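Mediation evenings in Terville, one year on

I said last December that I would write something once the neighbour mediation scheme had been going for a while. It has, so I've gone back through my notebook.

The scheme is called Leka and it runs out of the old library annexe on two evenings a month. The idea came from the district, which wanted small disputes dealt with before they reached the county court. Hedges, bins, shared drives, a loan between cousins that was never written down. You fill in a short form, the other side gets a letter, and if both agree you sit down with two trained mediators for up to 70 minutes. It costs nothing and you can walk out at any point. Either of you can still go to court afterwards.

I trained in the first group, under Vesna Begović, who had done the same work in a bigger town. The course took up five Saturdays. Most of it was practice in keeping quiet, and I was poor at that to begin with. 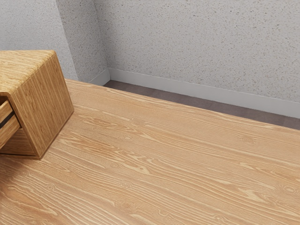
The first case I sat in on was over a parking space behind the Odex building. Two households had used it on alternate days for years, then one of them bought a second car. Both parties arrived with folders. For the first part of the session neither would look at the other, and I know the feeling from my own side of things — when it gets tense I study whatever wood is in front of me, and a top with wavy grain and a few knots in it will keep my eyes busy for a good while. Vesna told me to look at the person speaking instead. They settled on a written rota with a clause for visitors, and both signed it that night.

Since then we have had 19 cases accepted by both sides. I won't say much about individual ones as the sessions are private, and the parking pair gave me permission to mention theirs. Most ended in a signed agreement. A few ended with people going home still cross, and I know of two that have gone on to court.

The agreements themselves are short, a page at most. We write them in the words the people used and leave the legal language out. An agreement that says "the gate will be shut by ten" is easier to keep than one that talks about reasonable hours. If somebody breaks it, they can both come back once more without filling in the form again.

What hasn't gone well is getting the second party to answer. The letter comes on district paper and looks like a summons, and people either panic or bin it. We asked for it to be reworded in the spring. The new version has a phone number at the top and a line saying that coming along is voluntary. Replies have picked up a bit, though I'd like to see another six months before saying it has worked.

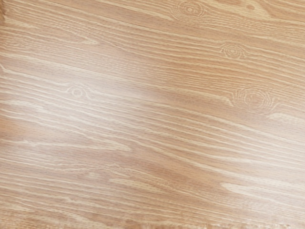 What happens next

The district has agreed to pay for the annexe for another year. There is talk of opening a second evening group in Zomeo, across the river, where people now have to take two buses to reach us. That depends on finding enough mediators over there, and at the moment we have three names on the list and need eight.

A new training course starts after Christmas. You don't need any legal background. You do need to be free on Saturdays and to have lived in the district for a year. Forms are at the annexe desk, or I can post you one if you write to me at the address at the bottom of the page.

I'll put up the dates when I have them.

Contact | © 2021 Notes from Terville | Back to top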